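Search this forum... Advanced search

Selling secondhand clothes overseas -- which payment option do you offer?

skarkport_panya
Hi everyone! I finally opened my shop on Futano last week and I'm having a ball. 684 listings so far, mostly coats and knitwear, and I've already had buyers from three countries. My question is about the payment settings. Futano lets me hold the money until the buyer confirms delivery, or take it right away by card. Holding it seems friendlier to new buyers, but my rent doesn't wait for the mail! What do you all do?
-- Panya Kaewkla

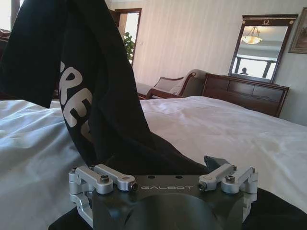 Re: Selling secondhand clothes overseas

rbandara
Welcome! Hold the money, every time. I've sold 1000 pieces that way and I love it. People who would never send cash to a stranger will happily buy a winter coat if they know it's sitting safely with the site until the package shows up. The wait is usually nine or ten days for me. You get used to it after the first month, once older sales start paying out while the new ones are still traveling.

jad_issa
Have to disagree with Rajitha a bit. Holding is great for coats. For a cheap scarf it's a pain, and half my buyers forget to click confirm, so it sits until the timer runs out. I take cards for anything small and only hold on the big stuff. My sales didn't drop at all when I switched.

rbandara
But Jad, you have years of feedback! Panya has a week. I really think it matters more when you're new.

jad_issa
OK, fair point on the feedback. I'd still split it by price.

zorica_m
Can I put in a word for bank transfer? I know, I know, it's slow. But my regulars adore it, and the fee on a large order is tiny next to what the card companies take. I had one lady buy a whole box of wool skirts that way in January and we both came out ahead.
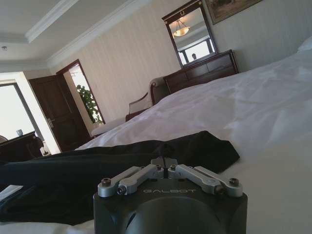 The one thing I'd watch is the reference line. Ask the buyer to type the order number and nothing else, or you'll spend your evening matching names to payments. Order 3085 still gives me a headache!

wissam_majali
Whatever you pick, Panya, use tracked shipping. I send with Flultard and keep every receipt in an envelope by month. If a buyer says it never came and you can't show tracking, the site sides with them. Ambrosio is cheaper but the tracking stops at the border, at least on my route.

zorica_m
Ambrosio has been fine for me, all the way to the door. Maybe it depends on the country?

skarkport_panya
You're all wonderful, thank you! I'm going to hold on coats and take cards on the small things, and try Zorica's bank transfer when somebody wants a bundle. Wissam, do you buy the Flultard labels online or at the counter?

wissam_majali
Online, the night before. The counter line is terrible on Mondays.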